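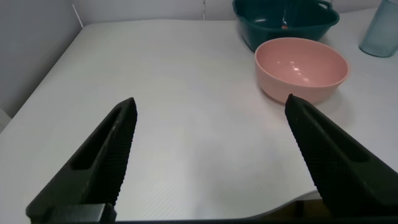

The pink bowl, one of the pieces on the kitchenware table

Kitchenware swap: the bowls are back!

If you came to the last swap at the Romton hall you'll remember we ran out of kitchen things before the coffee was even poured. Well, the shelves have filled up again, and then some. We have 169 pieces in the back room as I write this, all of them washed and checked, and more promised from the Vik side of town. I have been in there three evenings sorting and I keep finding things I want to take home (I am allowed two, same as everybody else, and I have already picked mine).

My favorite so far is the pink bowl. It's plastic, round, fairly deep, and the outside has that soft matte finish while the inside is a bit lighter and shinier. I love a deep bowl. You can toss a salad in it without lettuce going over the side, you can let bread dough sit in it under a towel, and it's light enough for a child to carry to the table. Gudrun Westerberg says she raised three kids on one plastic bowl and it did pancake batter on Saturday, popcorn on Saturday night and sore feet on Sunday. Please do tell us which order you did those in, Gudrun.

We've set up the white table again for looking at things one or two at a time, and I think it makes such a difference! Last year everything was piled in boxes and people had to dig. A bowl at the bottom of a box looks like nothing much. Put it out with some space around it and suddenly you can picture it on your own counter, full of cherries. 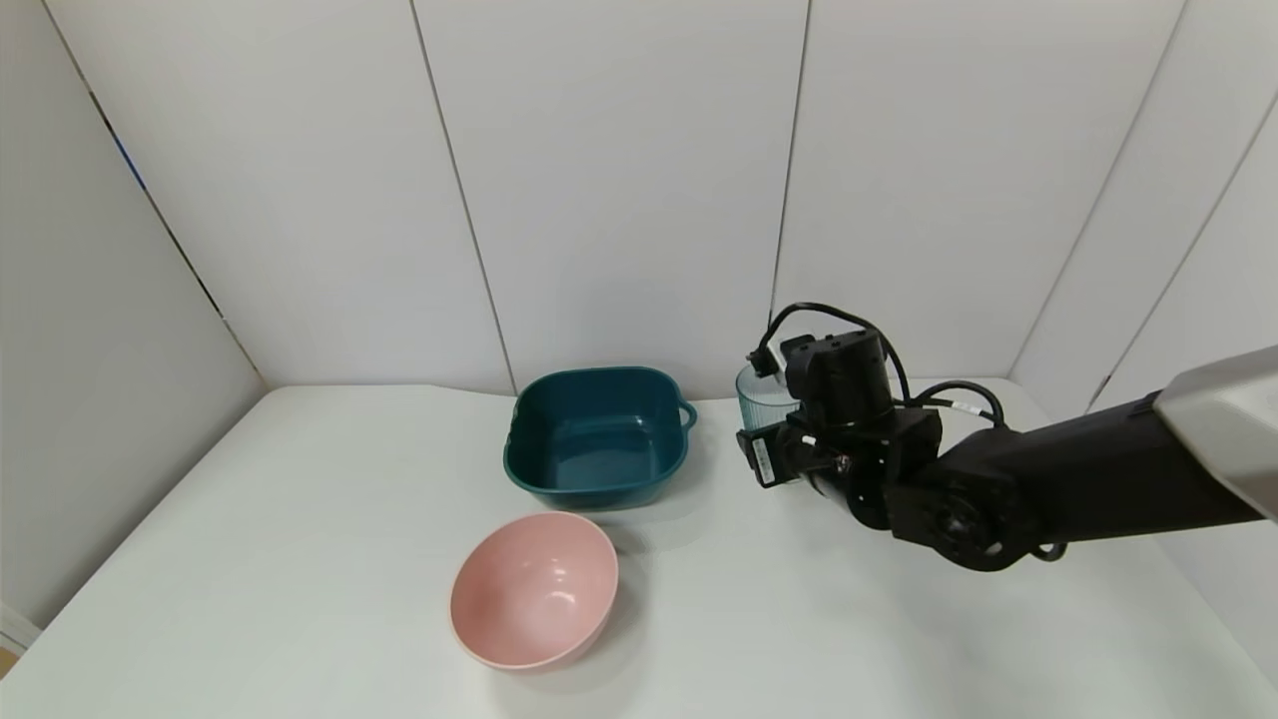 Basins are the other thing I want to talk up this time, because they tend to get left behind and I don't understand it. The dark teal one has a squarish shape with rounded corners, a rolled rim, and a little loop handle on the side. I like a squarish basin for hand washing delicate things, and I like a rim you can get your fingers around when it's full. If your kitchen is small, a basin is a second sink. Mine goes out to the yard in summer for rinsing carrots and the dirty water goes straight on the beans.

Then there's glassware. If you like ribbed glass, come early, the clear cup with the faint green tint is just lovely when the light hits the ridges. It would be sweet with a few pansies in it, or a toothbrush, or iced tea. We have other cups and tumblers too, mostly singles, so this is a good swap for people who don't mind a table where nothing matches. I have a whole cupboard like that and every guest ends up with a favorite.

How it works, for anyone new: bring up to six clean kitchen items and take home what you like, one for one. If you have nothing to bring, come anyway and pick two. Alvar Hovland will be at the door with the tally sheet. He asks that lids come with the pot they belong to, and that the two are tied together with string. (We have eleven lids in a crate from last time. If you are missing one, please look through it!)

What we'd love more of: mixing bowls in any size, colanders, measuring cups, rolling pins, good wooden spoons, baking pans without rust. What we can't take: knives, anything electric, nonstick pans that have started to peel, and glass with chips in the rim. Herman Lubis is happy to look at a wobbly handle if you catch him before the swap, and he fixed a great many of them last year with nothing more than a screwdriver and patience.

Drop-off is in the side entry at Trallumness House, any weekday morning until the end of May. The swap itself is the first Saturday in June, ten to two, in the Romton hall. Birger Moen is doing the waffles again, and yes, there will be the brown cheese.

If you live out past Stovosbridge and can't get a box into town, call the office and Aslak Nordin will try to pick it up on his Thursday run. Please wrap glass in newspaper and write GLASS on the side in big letters.

One more request. We are short of sturdy boxes for people to carry things home in, so if you have been saving some in the garage, this is their moment. Flattened is fine, we have plenty of tape.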